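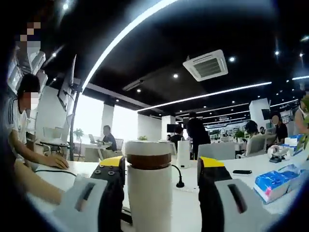

Carnet de chauffage, septembre
Par Thomas Longo
Temps de lecture : 2 min

Repris les relevés ce matin à 6 h, avant la mise en route de la chaudière. Température extérieure en baisse depuis la dernière entrée, pression du circuit inchangée. Le vase d'expansion changé au printemps tient donc sa charge. Je note quand même la valeur au crayon sur la porte de la chaufferie, le registre papier étant resté à Welville.

Purge des radiateurs de l'étage. Celui du bureau contenait de l'air, les autres presque pas. Même constat l'an dernier, même radiateur. Il est en bout de ligne et le tuyau monte légèrement avant d'y arriver. Il faudrait reprendre la pente sur 2 mètres, ce qui suppose de déposer la plinthe. Reporté.

Le circulateur Groto fait un bruit en vitesse 3, un frottement régulier qui disparaît en vitesse inférieure. J'ai desserré la vis centrale, laissé couler un peu, resserré. Aucun changement. Roulement probable. Stojanovska demande 265 euros pour la pièce, pose non comprise, délai de 20 jours. Zomel n'a pas répondu au courriel. Je laisse tourner en vitesse réduite d'ici là, le débit suffit tant qu'il ne gèle pas.

Courbe de chauffe : remise à la valeur de mars. L'essai d'avril avec une pente plus faible donnait des matinées trop fraîches côté nord et ne changeait presque rien à la consommation. La sonde extérieure est toujours mal placée, le soleil l'atteint vers midi et la régulation coupe trop tôt. À déplacer sous l'avancée du toit. Câble à rallonger, prévoir un boîtier étanche.

Fin d'après-midi, recopié les relevés de l'été dans le tableau. Il manque tout le mois d'août. Je laisse les cases vides, pas d'interpolation.

Reste à faire : joint du robinet de vidange, étiquettes des vannes, rappeler Zomel.

Contact | © Thomas Longo | Haut de page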